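Handling Rules for Cables on a Shared Two-Arm Cell

Since March I have been rewriting the working rules for our two-arm cell, the one we call Stoltitz. The old version was a single page inherited from the Wurnbridge project, where the parts were rigid and the only thing on the table was the part itself. Cords and plugs need more than that. A cord moves when something at the other end of it moves, and most of the old rules assumed that nothing did.

The first rule is that every task is run in simulation before it goes to hardware, with the same rules in force. People resist this. A simulated cord can't be damaged, so there is a temptation to drag it wherever it will go and tidy up the motion later. The motion rarely gets tidied up. If a path would be rejected on the bench, it is rejected in the simulator too.

The second rule covers claims. An arm claims an object before it closes on it, and the claim extends to everything attached to that object. For a power strip this means the strip, its cord and whatever is plugged into it. The other arm may not enter the claimed volume until the claim is released. I set the margin at 58 mm around the strip body and left the cord margin to be decided per task – a single figure never worked for cords.

Third, speed. Within the claimed volume the tool stays under 28 mm/s until contact is confirmed. Outside it, the default cell limit applies.
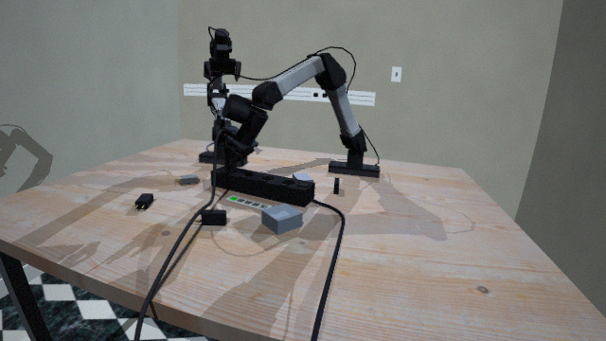

Joni Saarela wrote back that the claim rule is too generous to the arm that gets there first, and that at Sondwood they release the claim on the cord as soon as the body is gripped. On a long cord, Joni's argument goes, the free end can hardly be said to belong to anyone, and holding the second arm back costs time on every cycle.

I tried the early release over a batch of 1000 simulated runs. It does save time, around a second per cycle on our layouts. It also produced a class of fault I had not logged before, in which the second arm pins the cord while the first is lifting. The gripper force on the first arm climbs slowly enough that the ordinary collision check stays quiet. I have kept the full claim for now and added a force-rate check, so that early release can be reconsidered with numbers behind it.

Fourth, loose parts. Small adapters and plugs may start in any orientation, and the task file must not assume which way the prongs face. If a grasp depends on prong direction, the orientation is measured and recorded as a step of its own. The Toivonen task files skipped this step and several had to be redone.

Fifth, cords that run over the table edge. The part below the edge is outside most of our checks, and I don't have a good rule for it yet. The interim wording is: "Treat a cord crossing the edge as fixed at the point of crossing, and limit travel accordingly." This is conservative and forbids some moves that are perfectly safe. I would sooner loosen it later than explain a strip pulled onto the floor.

Logging is unchanged except for one field. Each run now records which arm held the claim at every state change. Runs without that field don't count toward the 800 needed for sign-off, including those already in the archive. I know this sets two of the task files back. The conversion script is in the usual folder, and it will refuse any log where the two clocks disagree, so check those first.

Comments on the edge rule are welcome before Monday, preferably with a task file attached.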